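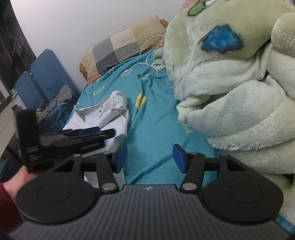
Stop tuning the policy. Fix the replay tool first.

I say this every few months and lose the argument, so now it goes in writing. We spent most of March on cloth folding at Jirkivia, and the thing that ate the time was tooling. Specifically: looking at a bad episode and not being able to say why it was bad. Gripper width on one clock, video on another, pose on a third. You scrub back and forth and guess. Then somebody retrains, because retraining feels like work.

The case that set me off. A run of shirt demos where the fingers closed early, every time, on air. Two people blamed the depth estimate. I blamed the planner - loudly, sorry. It was a timestamp offset of 13 frames between the width signal and the images. The data had been teaching the model to close early and the model did what it was taught. A plot under the video would of shown it in 20 seconds. We had no plot under the video.

Cloth makes all of this worse. A mug is where it is. A shirt on a soft bed is a different shape each time, the sheet wrinkles along with it, and if the sheet has a print on it your tracker will happily lock onto a cartoon bear. Fine, good even, I want messy rooms in the set. But messy rooms need a viewer that lets you see what the tracker locked on to. Ours draws one green box and calls it done.

People say learned policies made this stuff matter less. Collect 500 more demos and the noise washes out. Random noise, maybe. An offset isn't random. It's the same lie told 500 times.

What I want is boring. One clock. A viewer that opens in under 2 seconds, so people use it without being told. Width, pose and contact on the same timeline as the picture. A button that flags an episode and a loader that respects the flag (Arkus has the button, the loader ignores it, don't ask me). The Lunde branch had almost half of this working before it got parked for the new planner.

The planner is nice. Still can't tell you why it let go of the sleeve.

Skirndale demo is coming up and I already know wich one gets the time. Put one person on the replay tool anyway. Start with the clock.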